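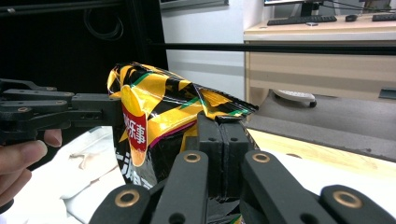
Brerport Workshop Members Complete Pair of Hand-Held Grippers

Posted Monday in Workshop News

The Brerport Shared Workshop is pleased to report that the members' gripper build has reached the handling stage. Two black hand-held grippers, assembled by members at the workshop's own benches, are now in regular use for practice with everyday packaged goods. Snack bags in foil packets, including Lay's, are among the items being gripped.

The build began in the spring under the direction of Ginette Charpentier, a retired tool designer who has been a member of the workshop for 9 years. Remo Eberhard prepared the drawings for the jaws and linkage arms, and Rosário Amaral was responsible for assembly and fitting. Materials were paid for from the members' project fund, which set aside $300 for the work. The final cost came in under that amount.

"Our members wanted a tool that could be built at home with common hand tools and then brought in for adjustment," said Ms. Charpentier. "The first version was too stiff. The linkage has been redrawn, and we are satisfied with the way it now moves."

The arms are made of black plastic and turn on brass bushings. An earlier set was made without bushings, and the holes wore out of round within weeks. Mr. Eberhard has since revised the drawings to allow for a bushing at each of the main pivots, and members who printed parts from the first set of files are asked to discard them and begin again from the current version. The current files carry the name Sokano on the title block. Files marked Grovis belong to the earlier design and will be removed from the workshop server at the end of July.

Soft packaging was chosen for the present round of practice at the request of several members. A foil bag changes shape when it is pressed, and the builders wish to learn how much force the fingers can apply before the contents are damaged. Members work with a gripper in hand and record each attempt in the logbook kept at the bench. The logbook held around 200 entries at the time of writing. A summary will be made available to members when the round is complete.

Ms. Amaral has asked that anyone using the grippers observe the following points. Screws at the pivots are to be checked before each session and tightened only until the arm moves without play. Fingers should be kept behind the linkage when the jaws are closing. Food items used for practice are not to be eaten afterward and should be placed in the bin beside the sink. Loose cloths may be kept on the work surface but should be moved clear of the moving arms.

A motor-driven version is under discussion. Markos Christodoulou has offered to design the control board, and the workshop has accepted the loan of a power supply from Haslinger, a local repair business. Work on this version will not start until the hand-held design has been approved by the board of the workshop. Members with experience in small motors or in writing control software are invited to make themselves known to Mr. Christodoulou.

Persons wishing to build a gripper of their own may obtain the drawings and parts list from the front office at no charge. Plastic parts may be printed at home or on the workshop's printers, which must be reserved in advance. Bushings and screws can be purchased at cost from the stockroom. Ms. Amaral will hold 3 evening sessions in July for those who need help with assembly. The sessions start at 6:30 p.m. and places are limited by bench space.

Non-members are welcome to attend one session before applying for membership. Questions about the build, the sessions, or use of the printers should be directed to Emil Bachmann, workshop coordinator, at the front office.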